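The Leline Desktop Diffraction Kit, reviewed by a former physics teacher with low expectations

Posted 2021-03-17 by Yara Yammine

There is a particular kind of science kit that promises to put you in the footsteps of the great experimenters and then gives you a plastic lens and a poster. I have owned several. I have also taught high school physics, so I have owned them in quantity. When the Leline kit came up for review I said yes mostly out of habit.

What you get for your $392 is an optical rail, a small red laser module, two slit plates, a diffraction grating, a screen with a printed scale, and a light sensor that plugs into a computer. The idea is to measure the wavelength of the laser, then the spacing of the grating, then (if you are still married by then) to plot a proper single-slit intensity curve, point by point, with the lights off.

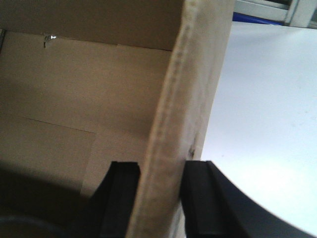
The rail is the best part. It's heavy, it's straight, and the carriers slide along it and lock without shifting whatever you just spent ten minutes lining up. If you've ever done optics on a rail that sags in the middle you will understand why I got a little emotional. My old department had one made by Baxter that we propped up with a stapler.

The laser module is fine. It takes a while to settle down after you switch it on, and the manual tells you to wait 3 minutes. I'd wait longer. My first set of readings drifted upward in a way that would have been a fascinating discovery if it hadn't also happened with the slit removed.

The slit plates are good, the grating is very good, and the screen is a piece of white card with a ruler on it. I have no complaints about the card. I do wonder what it contributed to the price.

Now the sensor. It reads on a scale that runs up to 2,527, a number the manual never explains. I wrote to Leline to ask. A polite person replied that the readings were "in relative units," and I thanked them, and we left it there. Relative units will do for a diffraction pattern, where you only care about the shape, but I'd have liked to know what happens at the top end. As far as I can tell the sensor simply stops caring. If your central peak comes out with a flat top like a mesa, move the sensor back or put a filter in front.

The software is called Fotness and I have tried to be fair to it. It records data. It draws a graph. It will also rescale the axes in the middle of a run, so that your lovely curve becomes a small bump in the corner while you're still turning the screw. Export goes to a plain text file and that works every time, and after the first evening I used nothing else.

I lent the whole thing to Marjatta Heiskanen, who spent her career in spectroscopy and doesn't hand out compliments. She had the grating spacing in under an hour, using the supplied scale and a pencil, and never opened the laptop. Her verdict on the manual was that it had been written by someone who understood the physics and had never met a beginner. I think that's right. It derives the grating equation in full, then gives one line to aligning the laser, and alignment is where everyone gets stuck.

So, who's it for? A school club with a patient adult, certainly. A retired scientist with a dark spare room. A student in the first year of college who wants more time with the equipment than the lab schedule allows. I wouldn't give it to a ten-year-old, however gifted the grandparents say the child is.

The obvious rival is the Cokaveck set, which costs less and has a nicer manual. Its rail is in two sections that join in the middle, though, and the join is exactly as good as you're imagining. I sold mine last June.

I'm giving the Leline 6 out of 10, and the rail on its own would get a nine. If they sold it separately I'd buy another one - two, if my husband is out. 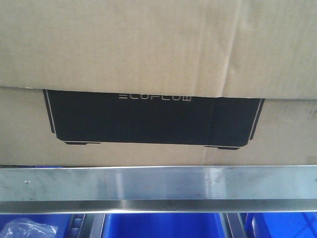

Good and bad, for those who scrolled

Good: rail, carriers, grating, text export.
Bad: sensor scale, Fotness graphs, alignment instructions.
Not included: a dark room, patience, anything to filter the laser with.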